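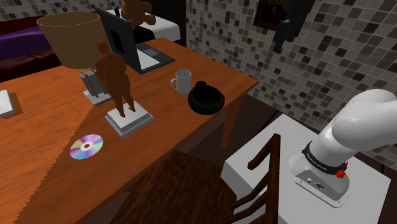
# 자주 묻는 질문: 목재 가구 장기 대여

소어비(Sowerby) 가구대여 이용과 관련하여 고객지원실에 접수된 문의를 항목별로 정리하였습니다. 개별 계약서의 특약이 본 안내와 다를 경우 특약이 우선합니다. 계약서 사본은 회원 페이지의 '계약 관리' 메뉴에서 내려받으실 수 있습니다.

## 신청 및 계약

### 누구나 신청할 수 있습니까?

만 19세 이상의 개인과 사업자등록을 마친 법인 및 개인사업자가 신청할 수 있습니다. 개인 고객은 본인 명의의 휴대전화 인증이 필요하며, 법인 고객은 사업자등록증 사본과 담당자 재직증명서를 제출하여야 합니다. 외국인 고객은 외국인등록증에 기재된 체류 만료일이 대여 종료일보다 늦은 경우에 한하여 계약이 가능합니다.

### 최소 대여 기간은 얼마입니까?

최소 대여 기간은 30일입니다. 이보다 짧은 행사나 촬영 목적의 대여는 취급하지 않습니다. 최장 대여 기간은 720일이며, 만료 후에는 동일 가구에 대하여 재계약을 체결하거나 해당 가구를 매입할 수 있습니다.

### 로덴(Loden) 요금제와 포럼(Porum) 요금제의 차이는 무엇입니까?

로덴 요금제는 단품 대여를 위한 요금제입니다. 책상, 의자, 식탁, 수납장 등을 한 점씩 선택하며, 대여료는 품목별로 산정됩니다. 대여 기간 중 품목 교체는 제공되지 않습니다.

포럼 요금제는 방 단위로 구성된 가구 일체를 대여하는 요금제입니다. 서재, 침실, 주방 및 식당 구성 중에서 선택할 수 있고, 계약 기간 중 한 차례 다른 구성으로 교체할 수 있습니다. 교체 시 운송비는 소어비가 부담하나, 사다리차가 필요한 경우 그 비용은 고객이 부담합니다.

두 요금제 사이의 전환은 다음 결제일부터 적용됩니다. 포럼에서 로덴으로 전환할 때에는 계속 사용할 품목을 지정하여 주시고, 지정되지 않은 품목은 회수 대상이 됩니다.

### 계약 전에 실물을 확인할 수 있습니까?

전시장에서 확인할 수 있습니다. 방문 예약은 홈페이지에서 접수하며, 월요일은 휴관합니다. 전시장에 비치된 조명, 식기, 장식 소품은 별도 표시가 없는 한 대여 품목에 포함되지 않습니다. 특정 목재의 색상만 확인하고자 하는 고객에게는 목재 견본을 우편으로 발송하며, 견본은 반납하지 않아도 됩니다.

### 화면에서 본 색상과 실제 색상이 다를 수 있습니까?

그렇습니다. 목재는 같은 수종이라도 나뭇결과 색조가 균일하지 않고, 사용 연수에 따라 색이 짙어지기도 합니다. 소어비의 대여 가구에는 이전 대여에 사용된 가구를 정비한 재출고 품목이 포함되므로, 한 공간에 여러 점을 배치하는 경우 색조의 차이가 있을 수 있습니다. 신청서의 비고란에 '색조 맞춤 희망'이라고 기재하시면 재고 범위 내에서 유사한 색조의 가구를 배정합니다. 다만 이 경우 배송이 늦어질 수 있습니다.

## 요금 및 보증금

### 보증금은 어떻게 산정됩니까?

개인 고객의 보증금은 월 대여료를 기준으로 산정되며, 정확한 금액은 견적서에 표시됩니다. 법인 고객은 이행보증보험증권으로 보증금을 대신할 수 있습니다. 보증금에는 이자가 붙지 않습니다.

### 결제일을 변경할 수 있습니까?

회원 페이지에서 변경할 수 있습니다. 변경된 결제일은 다음 청구분부터 적용되고, 변경에 따라 발생하는 일수 차이는 일할 계산하여 청구하거나 차감합니다. 미납 대여료가 있는 계약은 완납 후에 결제일을 변경할 수 있습니다.

### 소모품 배송비는 얼마입니까?

의자 발 보호 패드, 선반 받침, 손잡이 나사 등의 소모품은 무상으로 제공하며, 배송비는 건당 4000원입니다. 초기 설치 시 누락된 부속이나 출고 당시부터 불량인 부속을 보내 드리는 경우에는 배송비를 청구하지 않습니다.

### 세금계산서 발행이 가능합니까?

사업자 고객에게는 매월 결제 완료 후 전자세금계산서를 발행합니다. 수신 전자우편 주소가 변경된 경우 발행 전에 회원 정보를 수정하여 주시기 바랍니다. 개인 고객은 현금영수증을 신청할 수 있습니다.

## 배송 및 설치

### 배송은 누가 담당합니까?

가구 운송 협력사인 플로슨(Floson)이 배송과 설치를 담당합니다. 배송 전날 플로슨에서 방문 시간대를 문자로 안내하며, 설치 당일에는 고객 본인 또는 고객이 지정한 성인이 현장에 있어야 합니다. 도서 지역은 배송이 제한될 수 있으므로 신청 전에 주소 조회를 이용하시기 바랍니다.

### 설치 전에 준비할 사항이 있습니까?

설치 위치를 미리 정하고 해당 공간을 비워 주십시오. 현관, 복도, 승강기의 폭도 함께 확인하여 신청서에 기재하여야 합니다. 기재된 폭과 실제 폭이 달라 반입이 불가능한 경우 왕복 운송비가 청구됩니다. 공동주택의 승강기 사용 신청과 사용료 납부는 고객이 직접 진행합니다.

기존에 사용하던 가구의 이동이나 폐기는 설치 업무에 포함되지 않습니다.

### 바닥 난방이 되는 공간에도 설치할 수 있습니까?

설치할 수 있습니다. 다리가 있는 책상과 식탁은 별도의 조치가 필요하지 않습니다. 밑면이 바닥에 닿는 수납장은 난방 배관의 열로 목재가 휘거나 갈라질 수 있으므로, 설치 기사가 제공하는 받침을 사용하여 바닥과 간격을 두어야 합니다. 받침을 임의로 제거하여 발생한 변형은 고객 부담 수리 대상입니다.

### 설치일을 변경하거나 취소하려면 어떻게 해야 합니까?

설치 예정일 7일 전까지는 수수료 없이 변경 또는 취소할 수 있습니다. 그 이후의 변경에는 플로슨의 배차 취소 수수료가 적용됩니다. 기상 악화나 도로 통제로 인한 일정 변경에는 수수료가 적용되지 않으며, 대여 기간은 실제 설치일부터 계산합니다. 이사가 집중되는 2월에는 변경 가능한 날짜가 제한될 수 있습니다.

## 사용 및 관리

### 목재 상판은 어떻게 청소합니까?

평소에는 마른 천으로 나뭇결 방향을 따라 닦아 주십시오. 얼룩이 있는 경우에는 물기를 꼭 짠 천에 중성세제를 소량 묻혀 닦은 다음 마른 천으로 남은 물기를 제거합니다. 아세톤, 표백제, 연마제가 포함된 세정제는 도막을 손상시키므로 사용할 수 없습니다. 물티슈의 경우에도 알코올 함량이 높은 제품은 피하여 주십시오.

### 뜨거운 컵이나 냄비를 식탁 위에 직접 놓아도 됩니까?

받침을 사용하여 주십시오. 뜨거운 용기를 도막 위에 직접 올려 두면 열과 수증기로 인하여 흰색 자국이 남을 수 있습니다. 차가운 음료를 담은 컵도 표면에 맺힌 물방울이 흘러내려 둥근 얼룩을 만들 수 있습니다. 유약이 칠해지지 않은 도자기 굽은 표면이 거칠어 끌어서 옮길 때 흠집을 내기 쉽습니다.

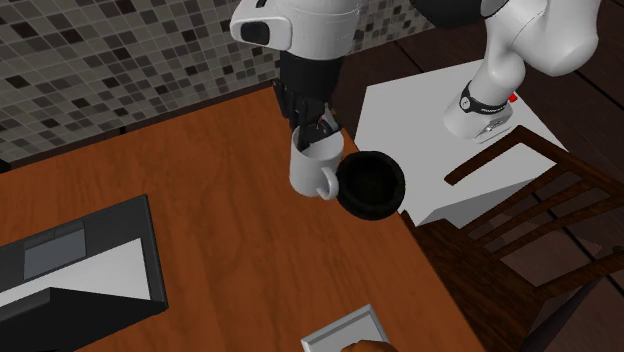
*목재 테이블과 흰색 도자기 머그잔*

### 흰색 자국이 이미 생긴 경우에는 어떻게 합니까?

자국이 옅은 경우 통풍이 잘되는 상태로 두면 서서히 옅어지기도 합니다. 며칠이 지나도 변화가 없으면 고객지원실에 사진을 첨부하여 접수하여 주십시오. 다리미나 헤어드라이어로 열을 가하는 방법은 도막이 들뜰 우려가 있으므로 권장하지 않습니다.

### 직접 오일이나 왁스를 발라도 됩니까?

계약서의 품목표에 '오일 마감'으로 표시된 가구에 한하여, 소어비가 제공하는 관리용 오일을 사용할 수 있습니다. '도장 마감' 가구에는 오일과 왁스를 바르지 마십시오. 오일을 닦은 천은 자연발화의 위험이 있으므로 물에 적신 뒤 밀폐하여 폐기하여야 합니다.

### 서랍이 뻑뻑하거나 문이 맞지 않습니다. 고장입니까?

장마철과 난방기에는 습도 변화에 따라 목재가 팽창하거나 수축하여 일시적으로 이러한 현상이 나타날 수 있습니다. 먼저 서랍 안의 물품을 덜어 내고 수납장의 수평을 확인하여 주십시오. 경첩의 조절 방법은 설치 시 전달한 안내서에 수록되어 있습니다. 조절 후에도 개선되지 않으면 방문 점검을 신청할 수 있으며, 점검 비용은 무상입니다.

### 가구를 개조하거나 벽에 고정해도 됩니까?

구멍을 뚫거나 절단하거나 도색하는 행위는 허용되지 않습니다. 전도 방지를 위한 고정은 예외로 하되, 가구 뒷면에 부착된 전용 고정 장치를 사용하여야 합니다. 영유아가 있는 가정에서는 키가 높은 수납장을 반드시 고정하여 주십시오. 임차 주택의 벽면에 나사를 설치하는 경우 임대인의 동의는 고객이 받아야 합니다.

## 파손 및 수리

### 통상적인 사용 흔적에도 비용이 청구됩니까?

청구되지 않습니다. 잔흠집, 햇빛에 의한 색조 변화, 의자 좌판의 광택 변화는 통상적인 마모로 봅니다. 깊게 파인 자국, 탄 자국, 반려동물이 갉은 흔적, 침수로 인한 부풂은 수리비 청구 대상입니다. 판정에 이의가 있는 고객은 통지를 받은 후 7일 이내에 재심사를 요청할 수 있으며, 재심사는 최초 판정에 참여하지 않은 직원이 담당합니다.

### 수리 기간에도 대여료를 납부해야 합니까?

제품 결함으로 가구를 회수하여 수리하는 경우에는 회수일부터 재설치일까지의 대여료를 면제합니다. 고객의 과실로 인한 수리 기간에는 대여료가 정상적으로 청구됩니다. 재고가 있는 품목은 수리 기간 중 대체 가구를 신청할 수 있습니다.

## 이사, 해지 및 매입

### 대여 중에 이사하는 경우 어떻게 합니까?

이사일이 확정되면 새 주소를 등록하여 주십시오. 플로슨에 이전 설치를 의뢰하거나 고객이 선정한 이사업체를 이용할 수 있습니다. 고객이 선정한 업체의 운송 중 발생한 파손은 고객과 해당 업체 사이에서 처리하여야 하며, 소어비에 대한 수리비 납부 의무는 그대로 유지됩니다. 국외로의 반출은 허용되지 않습니다.

### 중도 해지가 가능합니까?

최소 대여 기간이 지난 후에는 언제든지 해지를 신청할 수 있습니다. 해지 시에는 약정 기간에 따라 할인받은 금액의 일부가 정산되며, 예상 정산액은 신청을 확정하기 전에 화면에 표시됩니다. 회수일까지의 대여료는 일할 계산합니다.

### 보증금은 언제 반환됩니까?

회수된 가구의 검수가 완료되면 미납금과 수리비를 공제한 잔액을 등록된 계좌로 반환합니다. 검수 결과는 전자우편으로 통지하며, 공제 항목이 있는 경우 해당 부위의 사진과 산출 내역을 함께 보내 드립니다.

### 사용하던 가구를 매입할 수 있습니까?

대부분의 품목은 매입이 가능합니다. 매입 가격은 출고 당시의 가격, 사용 기간, 재출고 여부를 반영하여 산정하고, 회원 페이지에서 수시로 조회할 수 있습니다. 포럼 요금제로 대여한 가구도 단품으로 매입할 수 있으나, 남은 품목에 대한 계약은 로덴 요금제로 전환됩니다. 매입 대금이 결제된 시점에 소유권이 이전되며, 그 이후에는 무상 방문 점검이 제공되지 않습니다.

## 개인정보 및 문의

### 설치 주소와 방문 정보는 어떻게 처리됩니까?

설치에 필요한 성명, 주소, 연락처는 고객의 동의를 받아 플로슨에 제공됩니다. 플로슨은 해당 정보를 배송, 회수 및 이전 설치 목적으로만 이용합니다. 개인정보의 열람, 정정, 삭제 요청은 개인정보 보호책임자 칼럼 스태니포스(Callum Staniforth)에게 서면 또는 전자우편으로 제출할 수 있습니다. 거래 기록 등 법령에 따라 보존하여야 하는 정보는 정해진 기간이 지난 후 파기합니다.

### 답변에 만족하지 못한 경우 어디에 문의합니까?

접수 번호를 기재하여 고객지원실장 리엄 포더길(Liam Fothergill) 앞으로 재검토를 요청하여 주십시오. 접수 번호가 없는 경우 계약자 성명과 설치 주소를 함께 적어 주시면 확인할 수 있습니다. 전화 상담은 월요일에도 운영되며, 전시장에서는 계약 변경 및 환불 업무를 처리하지 않습니다.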